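Projection and sound notes

The Skostidcombe print inspection finished in December. Helmut Albers checked 30 reels on the bench, all 2,000 ft, and logged shrinkage, perforation damage and splice condition for each. Two reels showed edge wave and have been set aside for rewinding at low tension.

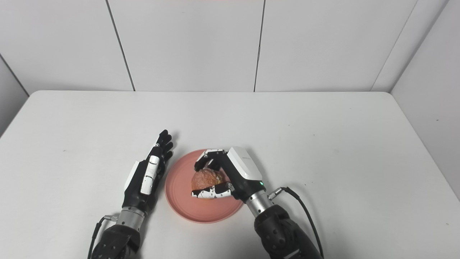
Bun on a pink plate, white table.

Magnetic striping on the older prints is shedding oxide. Playback heads should be cleaned after every reel – isopropyl on a lint-free swab, no metal tools. Nomvula Mokoena has the revised cleaning sheet.

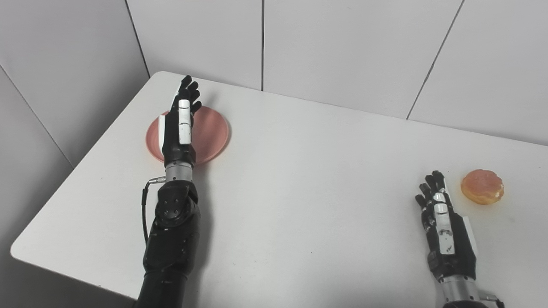
Two black robotic arms at the table.

The Bretus rectifier now holds its current setting through a full reel. Aperture plates for 1.85 and 2.39 have been refiled to suit the keystone angle at the new throw. Masking is still set by hand, and the grey side panels need new cord.

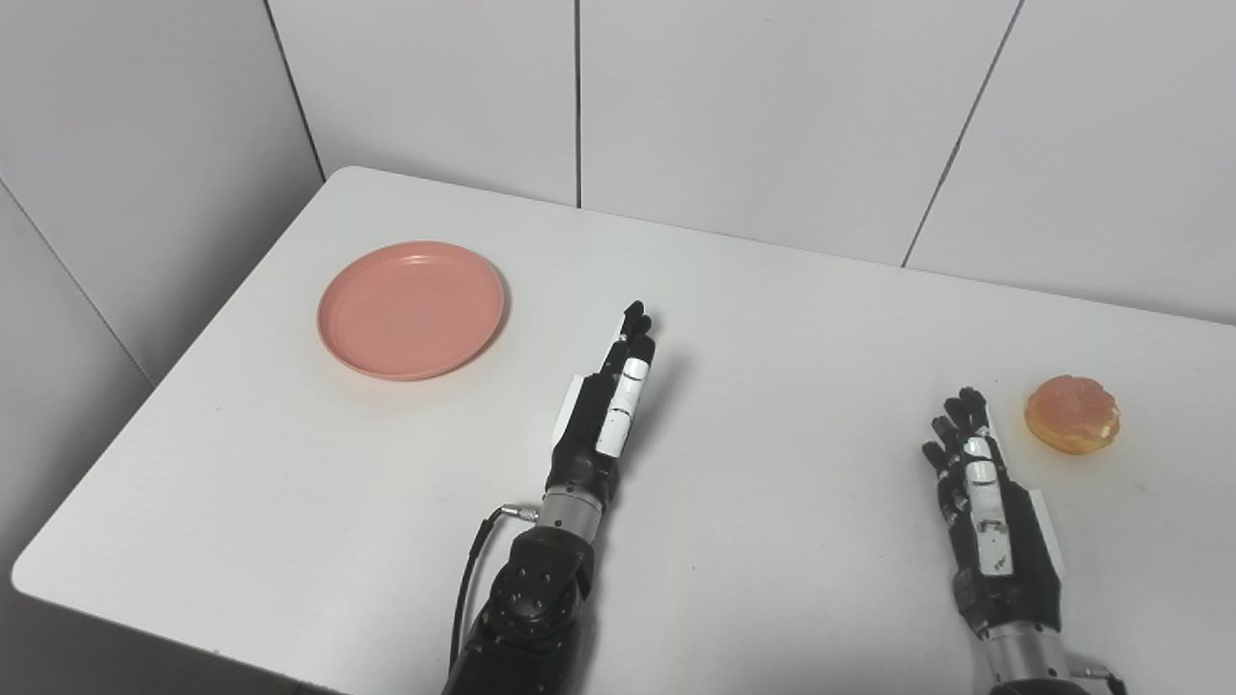 Next changeover test

Unnur Bundgaard will run both machines with the cue-mark leader. Bring your own loupe.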